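Itlow Community Help > Mobile and Humanoid Units > Care and Setup

Right hand comes up short after moving the robot to a new room – recalibrate or look at the cables first?

Posted by Marlene Portela
Saturday, April 17, 2021

Hi everyone! I look after the robots at a small training center where we practice bed-making and bedside tasks. We have a full-size Flosta with the pale chest shell and the dark hands, and I love working with it. It has been my favorite job in the building since September.

Last week we moved it from the workshop to our practice bedroom. Since then the right hand stops short when I send it to the "both hands ready" pose. The left one comes up to chest height and opens nicely. The right one stays lower, close to the side of the shell, and the fingers don't spread as far. No fault light, no error on the tablet. The log only says "target accepted, tolerance wide" every time, and I can't find that line in the manual.

Things I have tried so far:

Restarting the arm controller, then the whole robot.
Running the finger check (all fingers pass, both sides).
Loading the pose file again from the backup.
Moving the arm by hand with the motors off. It feels smooth all the way up, no grinding and no catch.

I haven't touched shoulder zero yet. The full calibration takes me most of an afternoon and I would rather not start it if something simpler is wrong. The robot has 185 hours on it and was last calibrated at 97 hours.

Has anyone seen this after a move? And is "tolerance wide" something I should worry about?

Thanks so much, this board has already saved me twice!

Aparecida Caldeira
Helpful member

Hi Marlene! Fun problem, and a very fixable one I think. I had the same log line on ours and it drove me up the wall for a week.

"Tolerance wide" means the controller has decided it's allowed to stop before it reaches the pose. It does that when the room profile says there is something near the arm. If you carried the workshop profile over to the bedroom, the robot may still believe there is a bench at its right side, so it keeps that arm tucked in and calls the job done. That would also explain why you get no fault. As far as the controller knows, everything went fine!

So leave shoulder zero alone for now and do it in this order:

Put the robot where it's going to work and leave it there. Don't set it up in the middle of the room and roll it over afterward.

Open Rooms on the tablet, make a new profile and give it a new name. Please don't edit the old one. I did that once and lost the workshop settings too.

Lower the arms to rest and run the slow sweep. Keep people out of reach while it runs and have somebody stand by the stop button. The sweep goes left, right, then both, and it wants the area in front of the chest clear of anything loose. Blankets hanging off the bed confuse it, so tuck them in first.

When the sweep is done, look at the map before you save it. You should see the end of the bed as one flat block in front of the robot. If there is a second block hugging the right side, delete it and sweep again.

Now send "both hands ready" at the slowest speed and watch the right shoulder, not the fingers. If the shoulder stops early, it's still the profile. If the shoulder gets there and the forearm stays low, you have an elbow offset, and then yes, calibration is next.

One more thing that is easy to miss after a move: the shoulder cable. On our unit it comes out under the back cover and runs through 3 clips. If the middle clip pops open, the slack disappears and the arm gets a gentle tug near the top of its travel. With the motors off you may not feel it at all. Take the back cover off (power down fully, wait 2 minutes, then unplug) and check that the cable can make a loose curve with the arm raised. Don't pull it tight to make it look neat. I like neat too, but that cable needs room.

Our setup is a lot like yours, with the big robot at the foot of the bed and a smaller one working nearby. I do the pose check from the robot's own head camera, which is great for comparing the two hands against the edge of the chest shell.

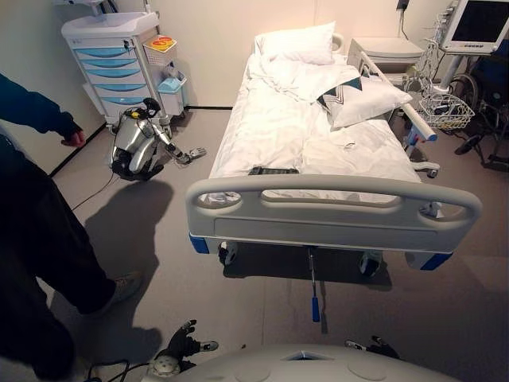

Pose check from the head camera: left hand raised with fingers spread, right hand lower at the side of the shell.

Save a view like that before you change anything and another one after. I use the small notch at the top of the shell as my middle mark and compare each hand to it. It's much easier than trying to remember how things looked yesterday. And keep an eye on the floor cables while you're at it, especially if your second robot has one trailing behind it. I route ours before I power anything up.

Let me know what the map shows – I'm really curious!

sokomine_fan

just recalibrate. mine did something like this and calibration fixed it. think it was the left arm though, and an older model

Marlene Portela
Original poster

Aparecida, thank you!! There was a second block on the right side of the map, exactly like you said. I had copied the workshop profile because I thought it would save time. New profile, new sweep, and the right shoulder now goes all the way up at slow speed. The "tolerance wide" line is gone from the log too.

I opened the back cover as well. Clips are all closed, but there was less slack than I would like, so I eased a bit more through and tried the pose again. Both hands come up level now.

I still see a tiny lag in the right thumb at full speed. The Araújo hand guide has a section on thumb timing, so I'm going to read that on Monday and start a new thread if I get stuck. sokomine_fan, thanks as well, I'll keep calibration in mind if the lag gets worse.

Marking Aparecida's reply as the accepted one.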